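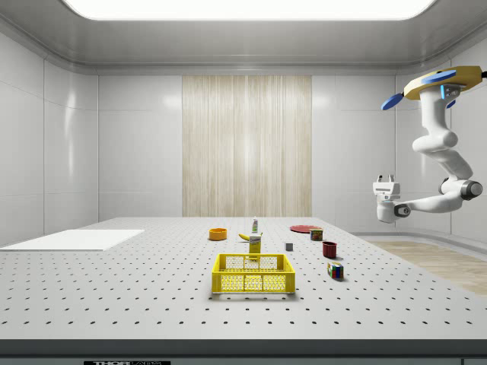
Lunent tabletop scene, front view: crate in the foreground, arm parked over the right side with the fingers up.

Search this repository
Search
Clear

Lunent scene rules

README and data card for the Lunent tabletop set, version 2
Last updated 16 July 2026

Lunent is a set of simulated pick-and-place episodes on a breadboard table, plus the rules we follow when we make them. The rules started as a text file in somebody's home directory and grew. They are now the part we get the most mail about, so they come first in this README and the data comes second. If you only want to download episodes, skip to Files. If you plan to add episodes of your own, please read the whole thing. We would love to have them!

The scenes run in Dremow, our scene runner, and the set is looked after by the Rocha group at Gratley.

What is in the set

Version 2 has more than 300 episodes. Each one is a single arm with a parallel gripper, a table of household-type objects, and one written instruction such as "put the mug in the crate". Every episode comes with joint positions, gripper state, object poses, rendered views and a results file. All of it is simulated. There are no real-robot recordings in here, and episodes from a real bench should go in a separate set even if the bench looks identical.

The room doesn't change between episodes. The objects move around, the arm starts in different spots and the viewpoint changes. We like a boring room. It makes it much easier to tell whether a policy is paying attention to the objects or has latched on to a wall panel.

Rules for laying out a scene

Objects start at rest. Let the physics settle for 60 steps before you record anything, then check that nothing is still rocking. Round things are the usual offenders, and a bowl that starts out drifting will ruin the pose labels for the whole episode.

Nothing starts inside anything else. Run the overlap check even when the layout looks fine to you. Two objects can be a hair's width into each other and look perfect in every view, then fly apart when the arm comes near.

Keep the gripper clear of every object at the start. The first logged pose should be in open air, and the results file should say so.

Crowding is welcome. A table where everything has its own tidy patch is too easy and we have plenty of those already. Things may stand in front of other things and partly hide them from one view, as long as the target can be seen in at least one of the views you submit. If it can't, mark the episode "hidden target" and it goes in its own split, where it will be very much appreciated.

Leave the fixed furniture alone. The white board and the table stay where the scene file puts them. Please don't slide the board over to make room. Make a new layout.

Rules for motion

Come down on small objects from above unless the instruction calls for something else. A side approach is fine for tall cartons, but write "side" in the approach field so that people can filter on it.

Pause before closing. We ask for a hold of 40 steps with the fingers open at the grasp pose. It looks painfully slow when you watch it back, and it has saved us so many hours. With the hold in place you can separate a bad approach from a bad grip straight away, and the people training on the data get a clean point to cut at.

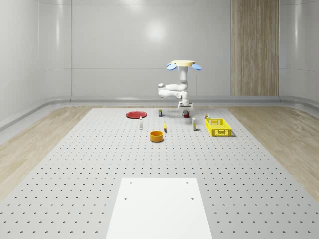

Gripper low over the red mug, seen from another viewpoint in the room, basket at right.

No teleporting. If the arm gets stuck, end the episode and label it as stuck. Do not reset the arm partway and carry on in the same log, even if the second attempt is beautiful (it often is, annoyingly).

Contact with objects that aren't the target is allowed and has to be logged. Dremow writes a contact list by default. Please don't trim it. A brush against a neighbouring carton matters to anyone working on clutter, and it is a nice source of near misses.

Stay inside the joint and speed limits in the scene file. We know the simulator will let you go past them. A motion that a real arm would refuse to make has no business in a set that people use to plan real work, and anything over the limits is rejected by the checker.

Rules for naming things

Use plain words in instructions: mug, bowl, plate, banana, crate. "Basket" and "crate" are both accepted for the yellow container, and we keep both on purpose. Colour words are good where they help. Don't write object IDs into the instruction text.

Left and right are always from the viewpoint of the camera whose name is in the header. Version 1 mixed camera left with robot left and it was a mess. If your sentence needs "left" and you haven't picked a camera, pick one before you write it.

Don't ask for something the scene can't show. "Pick up the full mug" is no use to anyone if the mug model has no contents.

Failures

Send them. Keep every failed run, with the same files as a good one, and fill in the outcome field: missed, dropped, stuck, wrong object, or other with a note. We used to throw failures out and we regret it, as several groups have asked for exactly those runs. A batch with no failures in it will get a friendly message from us asking where they went.

Files

scenes/ layout files, one per starting arrangement
episodes/ logs and views, one folder per episode
splits/ train, test and hidden target lists
checker/ the script that applies the rules above
CHANGES.txt what moved between versions

Run the checker on your folder before you send anything. It reads the layout, the motion log and the instruction text, and prints one line per problem. Warnings are fine to submit with a note. Errors are not.

Known gaps

Lighting is bright and even throughout. We want dimmer scenes and haven't settled on how dim. Soft objects are missing altogether. Object masses were set by hand and a few are surely off, so please don't use this set to judge force control.

There are no people in any scene, and the rules here say nothing about working near people. They are data rules. They don't replace a risk assessment or whatever safety standard covers your own cell.

Changes planned for January

A second approach field for angled grasps, a rule for stacked objects, and a better overlap check for thin things like plates and boards. If you have opinions on stacking, open an issue. The current draft is in the issues list under "stacks" and it needs holes poked in it.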